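Nirkis, Warden of the Salt Gate

Nirkis, called the Warden of the Salt Gate, is a major non-player character in the tabletop role-playing game Sokdale, written by Lamisi Agbenyega and Benjie Policarpio. She commands the garrison of Kimmont, the last walled city on the northern coast, and is bound by oath to a river spirit named Barredo.

Early life
Nirkis was born to a family of salt carriers in the marshes below Kimmont. When she was 15, raiders from the hill forts burned the carriers' boats and took the survivors as hostages. She escaped during the spring floods by wading into the Barredo at night. The spirit of the river spared her on the condition that she would one day hold its mouth against any fleet that came from the sea. The core rulebook does not say whether she understood the terms of the bargain.

Rise to command
She entered the Kimmont garrison as a gate hand and served under three captains. The siege known as the Long Tide killed the last of them and left her in charge of 125 soldiers. She held the Salt Gate for 73 days against an army of 1000, until the river rose and drowned the enemy camp. The city council made her Warden the following March. Several council members regarded the flood as sorcery and have tried to remove her on two occasions.

Powers and limits
Nirkis does not age while she remains within sight of the river. She can call fog, read the intentions of anyone who drinks from the Barredo, and walk on its surface at dusk. Each use of these gifts costs her a memory, chosen by the spirit. By the opening of the standard campaign she has forgotten her mother's name and most of her childhood. Away from the river she has no special abilities beyond her skill with the spear.
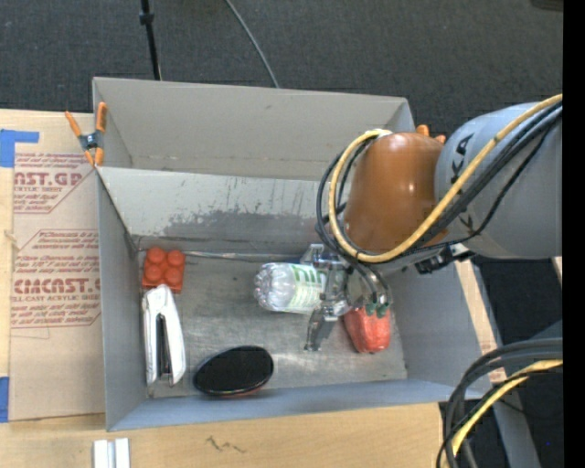 The Salt Gate siege is the scenario most often played with Nirkis as a leading character, and the rules leave the choice of terrain and markers to the group. The map requires only a gatehouse, a stretch of wall, and the river. The gatehouse may be any small block with a clear top, such as a red-orange toy building brick with four studs set two by two, which allows each stud to serve as a post for one defender. The Warden's own piece begins behind the gate and may not leave the river bank until the flood is called. If she is lost before that point, command passes to the senior gate hand and the fog rules are no longer used.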